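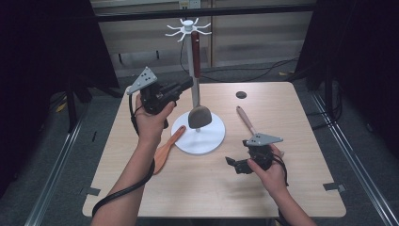

Fadime asked again this morning whether the packing line will still need her crew once the arms can hang a spatula on their own, and I told her what I told her last time, that the plan is for the arms to take the kitting step and for people to keep inspection and rework.

May 6, 2019. Utensil task, both hands, handheld grippers.

Target for the task is 100 good runs. Log stands at 30. Each run starts with utensils on the tabletop and ends with them hung on the stand. Anything dropped on the floor is a bad run, mark it and go on.

Notes for whoever has the next shift:
- Left cable gets in the way when you reach across. Loop it below the wrist before you start.
- Spatulas lying flat are the slow part. Tip the jaws down and come at the handle from the side.
- Don't lean on the table. It moves, and then the stand has to be lined up again.

Talked with Demirtaş for a while after lunch. Her people on the Itavia floor hang and bag by hand now and most of them have sore wrists by the end of a shift, so they don't mind losing that part. What they mind is the schedule. Risico's draft has two people per line after the change and doesn't say where the others go. She wants that in writing before anybody from her side comes up here to do demonstrations. I think she's right and said so to Shokri.

Also asked: do the people who record runs get the operator rate or the line rate? I don't know. Sent it up.

My own forearms are tired after a morning of this - the grippers are heavier than they look. Shorter sessions from tomorrow, with a swap at the break.

To do: new sheet for bad runs, spare cable ties, answer on the rate.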